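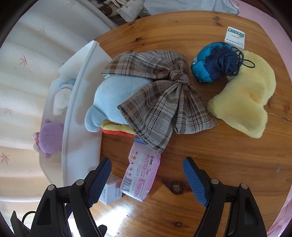
Operators ought to be able to read the rules before the first recording and again after the last one, according to one of the responses received during the consultation, and the draft in circulation last winter was too long for either. The same response asked for plain wording on household objects, consent and the checking of tools between sessions. Most of those requests have been met in the final text.

Wimden has now published its code of practice for the collection of handling data with hand-held grippers. The code applies to all work carried out under the Wimden programme from February and replaces the interim guidance. It covers sessions held in private homes, in shared workrooms and in the programme's own premises.

The code was drawn up with Pradance, which supplied the section on tool inspection, and with Tumik, which tested the draft in its own sessions. The design firm Begum prepared the printed version for use on site. Responses were invited from operators, from households that had taken part and from the teams that use the recordings to train robot arms.

Soft goods receive a chapter of their own. Plush toys, knotted cloth, cords and thin packets change shape when they are gripped, and the interim guidance treated them in the same way as boxes and tins. Under the new code, a session with soft goods must include items that touch or partly cover one another. Operators may not tidy the surface between attempts unless the session plan calls for it. Where a grip fails, the attempt is to be kept and marked as failed.

Several responses objected to this last point on the grounds that failed attempts take up storage and slow down review. Wimden has kept the rule. The notes published with the code state that a collection made up only of clean grips gives a false account of the work, and that robots trained on it may do poorly with items that slip or fold.

Rules on printed matter have been tightened. Packets and cartons may be used as they are, including those with barcodes, but any label that carries a person's name, an address or details of a prescription must be removed or covered before recording starts. The duty falls on the operator and not on the household. If such a label is found during review, the recording is to be withdrawn within 10 working days and the household told in writing.

On tool care, the code requires the jaw pads to be wiped down and looked over at the start of each session. Pivot screws are to be checked for play, and cables must be routed so that they cannot catch on the objects or on the edge of the table. Pads are to be replaced after 500 grips or at the first sign of lifting, whichever comes sooner. A tool that has been dropped must be checked again before further use - a point on which the interim guidance was silent.

Working time is also limited. No operator may record for more than 65 minutes without a break, and sessions in homes where children are present must end at a time agreed in advance with the household. Tumik had asked for a longer limit for experienced operators, but the final text makes no distinction between new and experienced staff.

Consent forms have been shortened to a single sheet. Households may withdraw at any point during a session and may ask for particular objects to be left out without giving a reason. A translated form must be offered wherever it is needed.

Existing recordings do not have to be made again. Teams that hold older material are asked to mark it as collected under the interim guidance, so that it can be told apart from newer work. Wimden will review the code after 3 years, and comments on its use may be sent to the programme office at any time before then. Printed copies are available on request.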